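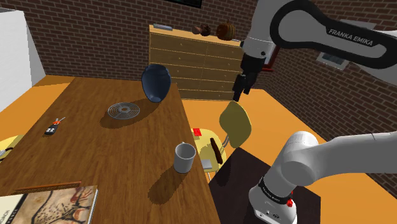 The simulated room at the open day: a Franka Emika arm next to the table, in simulation.

Clearing a Room the Slow Way: Tips From a Robot Open Day

Posted 26 April 2023 in Household Tips

Triker held an open day at its Plitbridge workshop last month, and I went along with a notebook. I expected to write about kitchen gadgets. I came back with several pages on how to clear a table, and most of it works with no machine in the house.

The main demonstration was called Pacheco. It is a tidying project, and most of it runs on a computer, in rooms that are drawn instead of built. The arm gets its practice there before anyone lets it near real dishes. The staff said it had done 2,757 practice runs since March, and that the early ones went badly. A lot of mugs were knocked over.

The rooms are messier than I expected. The one I watched longest had keys, a mug and a big book on the table, and more things left on the chairs. It could have been my place on a weeknight.

Tips for tables

Start at the edge, not in the middle. A mug near the edge is the first thing to move, even if you plan to put it right back. The arm's sleeve, or yours, will find it otherwise. At home I now push cups a hand's width in as soon as I sit down.

Leave a bare patch. The people running the demonstration liked to have some open table between things, so the gripper had room to come down. The same goes for your hands. If you have to lift one thing to reach another, the table is already too full. Clear one patch about the size of a dinner plate and work outward from it.

Put flat things down first. A book makes a bad shelf but people use it as one. Once a mug is on the book, neither one gets put away. Slide the book to its shelf before you touch anything small.

Keys go last, and they go in one place. Small things with odd shapes are the hardest to pick up cleanly, and the easiest to sweep into a pile of mail. I have a shallow dish by the front door now. Any dish will do as long as it is too shallow to hide things in.

Turn handles toward you. When you set a mug down, set it with the handle where your hand will come from next time. It takes no extra time, and it helps a lot if someone in the house has sore hands or a weak grip.

Trivets and wire racks: pick them up from the rim. If you hook a finger through the wires, the whole thing swings. Let them cool all the way before you stack them, and hang them if you have the wall space.

Tips for chairs

A chair seat is where things go when the table is full. One of the staff called them overflow. I came home and found a sweater, a phone charger and a library book on ours.

Clear the chairs before the table. This sounds backward, but if you do the table first you will run out of energy and the chairs will stay as they are. It also gives you a place to sit down and sort.

Push nothing under the table until you have looked at the seat. Smaller things get caught against the table edge, fall on the floor and roll.

If a chair is always loaded, move a basket to that spot. I fought this for years. The basket costs less than the argument.

Tips for dresser and sideboard tops

The top of a dresser collects whatever is on its way to somewhere else. Decide on one decoration that stays, and treat the rest as visitors. Ours is a lamp.

Watch pumpkins and squash if you keep them out. Set them on a saucer or a folded cloth and turn them over once a week to check the underside. A soft spot can stain bare wood before you smell anything.

Heavy things go at the back and light things at the front. When you pull a top drawer hard, the front of the dresser moves first.

Wax a sticky drawer. Rub a plain candle along the runners, top and bottom, then work the drawer in and out a few times. If it still sticks, take it out and look for a raised nail head.

Tips for wooden tables

I asked about the wood, out of habit, and got talking to another visitor from Pimalby who refinishes tables. These are hers.

Wipe with the grain, with a damp cloth and then a dry one. Do not spray water straight onto the surface.

For a white ring from a hot cup, lay a clean cotton cloth over the mark and press with a warm iron, no steam, for a few seconds at a time. Check after each press. Stop when the mark fades or if the finish feels tacky.

Small dents in bare wood can be raised with a damp cloth and the iron as well. This does not work through a thick varnish.

Put felt under anything glazed. Vases and bowls often have a rough ring on the bottom, and it scratches every time the thing is turned. Stick-on felt dots last me most of a year.

What I would copy from the demonstration

Slow down on the way in. The arm moved quickly across the room and then very slowly for the last few inches. I tried this at the sink with wine glasses and have not chipped one since, though it has only been a few weeks.

Have the landing spot ready. It did not pick a thing up until there was somewhere to put it. Open the cupboard first, then lift the pan.

One thing per trip. I do not follow this one. I carry as much as I can and I drop something now and then.

If you want to go

The Plitbridge workshop is on the ground floor and has step-free access from the parking lot. Roughly 270 people came through on the day I was there, and the best time was after lunch, when the line for the screens was short. Bring a sweater - the hall is cold. There was coffee but no food.

Children could steer one of the practice arms with a hand controller. It is harder than it looks. My own turn ended with the gripper closing on air beside the mug, twice.

Triker says the next open day will have a kitchen room with a sink and a dish rack. I will add a section on drying dishes after that one.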